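Club project: picking up chopsticks with hand-held grippers, pads keep skating off

Posted by Finlay Dunbar
Robotics and Automation > School and college clubs

I help run a student robotics club in Mulusstead, and by "run" I mean I have the key. This term we're collecting demonstrations with hand-held grippers. The task the students voted for is tidying chopsticks off a table and into a basket. I argued for blocks. I lost.

The plan is that each student records 20 clean pickups, we throw out the bad ones, and whatever survives goes into training a small policy that Catriona Cruickshank's group will try on the arm in May. So far the bad ones are winning.

What happens is this. The student comes down over the stick with the jaws open, closes, and the stick rolls out from between the pads just before they meet. Or they get it, lift it, and it swings around the pads like a compass needle and points at the floor by the time it reaches the basket. Then they poke the rim of the basket with it for a while. We have a lot of footage of poking.

We do it on a round table with a woven cloth over it, four sticks to start with, all laid pointing more or less from the front of the table to the back. The basket goes toward the far side. The pads are rubber and they're the ones that came on the jaws.

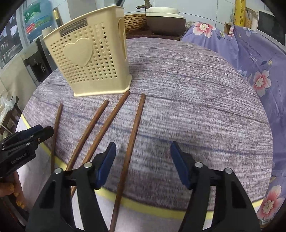
Ruaridh Pollock wants to know why the sticks are all pointing the same way, and whether anybody has told the arm that real chopsticks don't do that. Fair point, and the answer is that we tried scattering them and the discard rate got embarrassing. I'd like to get the easy version working before I make it honest.

So, two things. Is there a trick to gripping something this thin, or do we need different pads? And is it cheating to keep the layout so neat?

Things already tried: wiping the pads (helped for an afternoon), closing slower (they roll out slower), and telling everyone to concentrate.

Čestmír Vondráček

You're gripping too high. Nearly every beginner does it, as they don't want to hit the table. Let the pads come right down until they brush the cloth, then close. If the stick is above or below the middle of the pad when they meet, it'll squirt out, and no amount of concentrating fixes that. The cloth is on your side here, by the way. It has some give. Do this on bare Formica and you'll be back with a longer post.

For the swinging: grab nearer the balance point. Have them lay a stick across one finger first and find where it sits level. A chopstick is fatter at one end, so it won't be the middle, and they'll all swear it is. Then line the jaws up so they close across the stick, square to it. If you come in at an angle you're holding it by one corner of the pad and it will pivot every time.

I wouldn't buy new pads yet. We did, for the Skistetent build, and what we got was the same mistakes with a better grip.

Also, keep your failures. Put them in a separate folder and label them. You'll want to know later whether the arm is failing in the same way the students did - ours was, right down to the poking.

gulutness_shop

just use forks

Morven Paterson

Agree with Čestmír on the height, less so on the pads. A strip of thin self-adhesive foam costs next to nothing and gives the stick something to sink into. Try it on one gripper and leave the other alone, then compare. Note down which recordings used which, or you'll have a mixed set and a very dull evening ahead of you. Ask me about the 414 clips I once sorted by squinting at them.

On the neat layout: it isn't cheating, it's just a small result. If every stick points away from you in training, the policy learns that sticks point away from you. Turn one a bit each round. Then turn 2. Move the basket a hand's width now and then too, as it's very easy to train something that drops chopsticks beautifully onto the place where the basket used to be.

Getting it in the basket is its own problem and I'd practice it separately. Tilt the stick upright before you're over the rim. Most people get there first and then start tilting, and that's where your poking comes from. Have them stop short, turn the wrist, check it's pointing down, then move over and let go.

Finlay Dunbar

Thanks, all. Tried the lower grip after school with the Shearer twins, who are 13 and fearless, and they were scraping the cloth within a minute. Far fewer rollouts. The balance point test started an argument that is still going.

Foam is ordered. Forks have been put to the students and I regret that, as there's now a petition.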